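Ellham Allotments: Frequently Asked Questions

Last updated 26/12/2020

Who can apply for a plot?
Any resident of Ellham aged 18 or over may apply. Applicants must provide proof of address. Only one plot may be held by each household.

How long is the waiting list?
Waiting times differ between sites. There are 168 plots in total, and most vacancies arise in August, when tenants are asked whether they wish to renew. Applicants may name a preferred site, but doing so can lengthen the wait.

How large is a plot?
Plots at Pacheco Lane are full size. Those at Cultmont are half plots and are better suited to new gardeners.

When is the rent due?
Invoices are sent once a year and must be paid within 28 days. Tenants who have difficulty paying should write to the Allotments Officer, Yu-na Shim, before the due date.

May I put up a shed or greenhouse?
Yes, with written consent. Requests should include a simple sketch showing the size and position of the structure. Concrete bases are not allowed. 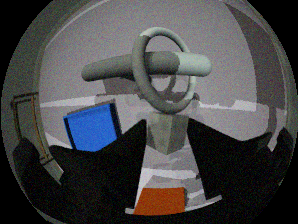 Consent is not required for cold frames, compost bins or water butts. Fruit cages must be taken down at the end of a tenancy unless the incoming tenant agrees in writing to keep them.

Are bonfires permitted?
Bonfires are permitted from November to February only. They must be attended at all times and put out fully before the tenant leaves the site.

Can I keep hens?
Up to 7 hens may be kept on a full plot. Cockerels are not permitted on any site.

What happens if my plot becomes overgrown?
A notice will be sent giving the tenant 28 days to bring the plot back into use. If there is no improvement, the tenancy may be ended. Appeals are heard by Baltazar Salinas, Head of Open Spaces.

How do I give up my plot?
Please give one month's notice in writing and return all gate keys to the Ellham office.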